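Plevden Residents' Newsletter
2019-07-30

From the craft room: sorting the small things

Dear neighbors,

Many of you asked me in the spring why the craft room cupboard could not be opened without something falling out of it. I promised to do something, and now I can write that it is mostly done. It took longer than I thought, and I would like to tell you how we did it, so that everybody can find things and also put them back.

The cupboard was filled in March, when we received the boxes from the sewing circle that closed on Brandes Street. It was a very generous gift, and I am still thankful for it. But the boxes were packed by many different people. There were buttons together with glue, ribbon together with seeds, and one full bag of zippers that were tied to each other like spaghetti. Danuta Grabowska sat two evenings only with the zippers. She asked me not to write this, but I think you should know it.

How we started

We did not empty the whole cupboard at once. Urszula Kalinowski tried this last year in her own kitchen and could not cook for several days. Instead we took one shelf, carried it to the table, finished it, and only then took the next one. A shelf was finished when every item had a place, or was in the box for giving away.

For the small things we use plastic bags which are clear. I know that some of you prefer the tins, because they look nicer, and I also like a nice tin. But with a tin you must open the lid to know what is in it, and then you open the next one, and after some minutes all the lids are on the table and you still do not have your needle. With a clear bag it is enough to look.

The low trays with a divider are for the work on the table. Please take one when you sort. You put on one side what you keep and on the other side what you are not sure of. When the session is over, the tray must go back empty. It is not a place for storage, even if it looks like one. 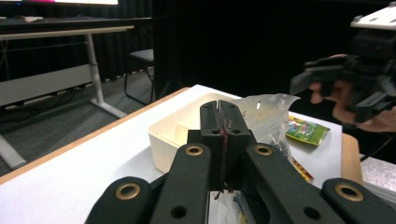

Where things are now

Top shelf: fabric pieces larger than a pillowcase, folded, with the fold to the front. Please ask somebody tall.

Second shelf: yarn, felt and ribbon. The short ends of ribbon are in their own bag. We do not throw them away, as the children use them for cards.

Third shelf: buttons, beads, hooks and other small parts, all in clear bags. If a bag is full, please begin a new one and do not press the old one until it breaks.

Bottom shelf: glue, paper, scissors and the heavy things. The good scissors have a blue thread on the handle. They are only for fabric. I have written this in every newsletter and I will continue to write it.

Packets from the shop, when they are still closed, can stay in their own packaging. It has the name and the size printed on it, and this is better than any label I could make.

What is still missing

We have no good solution for the patterns. Jadwiga Zalewska has looked through them and there are 362, many without an envelope and some without a sleeve. She would be happy to have 30 large envelopes to make a beginning, and they can be used ones. You can leave them at the desk with her name.

We could also use more labels of the kind that comes off again. The ones we have now do not come off, and so there is a bag of beads which is called "Elastic, wide." I know about it.

The box for giving away stands under the window until the end of August. You may take from it what you like. Ffion Cadwaladr already found the exact green buttons for a cardigan that waited for them since two winters, and she showed it to us last week. It looks very good.

A request

If you do not know where something belongs, please leave it in the basket next to the door, and Dorota Kołodziej or I will find the place for it. Please do not put it on the nearest shelf. This is how we came to have candle wax in the yarn.

The next sorting is for the drawers. Coffee will be made, and cake is welcome.

With kind regards from the craft room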